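What the hand-held grippers are good for, and what they aren't

Kundon has been telling anyone who will listen that the cheap way to teach a robot arm is to leave the arm out of it. You give a person a pair of gripper tools with cameras on them, you have that person do a chore, and the recordings become examples for the model. Readers of this newsletter have asked for a look at how that is going at the Katine site, so I spent an afternoon there in March.

The pitch is a good one. Arms are slow and expensive to run, and a person with a tool in each hand can get through a small tidying task while an arm is still homing its joints. Kundon wants 1000 recordings of a single task by the end of the quarter and had 800 when I visited. I believe the number. I am less sure what it is a number of.

The task I watched is called "mat to box" on the job sheet. Small things are set out on a mat, a cardboard box goes next to it, and the person moves the things into the box with the grippers. There is a tipped-over miniature chair, a binder clip, a wrapped candy, a bundled cable, a couple of little bottles and some other odds and ends. The mat has bows and bears printed all over it, and I like that choice. A model that has only ever seen a plain white table will fall over the first time it meets a patterned one, and plenty of demos have been filmed on plain white tables.

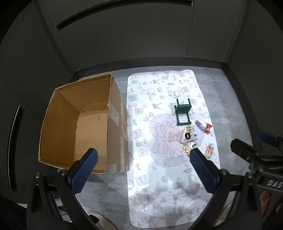

Ambaye wrote in after last month's issue to say that the mess is the whole point, that a policy trained on tidy rows learns tidy rows, and that anyone who complains about a cluttered mat should try running a clean-data model in a real kitchen. Fair enough. I have seen those models in real kitchens.

But clutter and variety are different things, and this is where I start to grumble. The sheet at Katine asks for the objects to be "scattered." It does not say how far, or how many may touch, or whether the box has to move between takes. Over 3 hours the box stayed to the left of the mat every time I looked. If that holds across all 800 recordings, the model may be learning that "put it in the box" means "go left." Nothing in the success rate will show it, because the test setup has the box on the left as well.

I raised this and was told the box position gets changed between sites. Urard, the second site, is supposed to run with the box on the right. That would help, though Urard also has different lighting and a different floor, so the two changes arrive together and you can't pull them apart afterward. Moving the box a few inches every ten takes would cost next to nothing.

Then there is the candy. A wrapper with pinched ends can be picked up in several ways, and a person will settle on one of them quickly and stick with it. The same goes for the cable. I would like the recordings tagged by who made them, so that somebody could check whether the model has picked up a skill or one person's habit. At the moment they are tagged by task and site only.

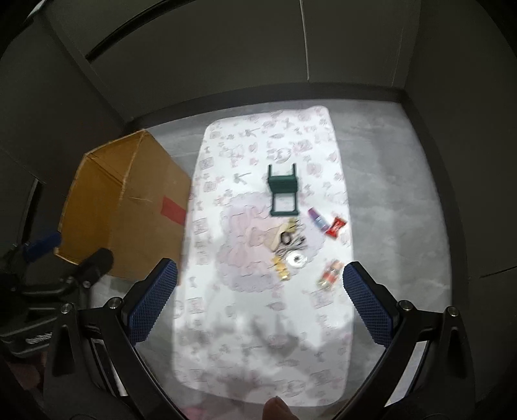

Mat, box and open grippers at the Katine site.

Failed grasps are the other thing on my list. The sheet tells people to redo a take if an object is dropped. I understand why — nobody wants to train on fumbles — but a drop followed by a clean second try is some of the most useful footage there is. An arm in the field is going to drop things. If every example it has seen goes right the first time, it has no idea what to do next. Kundon says dropped takes are kept in a separate folder and may be used later. I have heard "may be used later" about a lot of folders.

There was one change I was glad to see. The job sheet used to list 8 tasks, and people were switching among them all day. It has been cut back so each session sticks to one, with fewer setup mistakes as the expected result. Whether the model gets better for it is a separate matter, and I'd want to see it tested on a mat it has never met, with a box on the wrong side, before I said so.

Kundon has promised results from the combined Katine and Urard set for the next issue. I have asked for the failures as well as the average. If you have run a similar setup and moved the container around between takes, please write in and tell us what it did to your numbers.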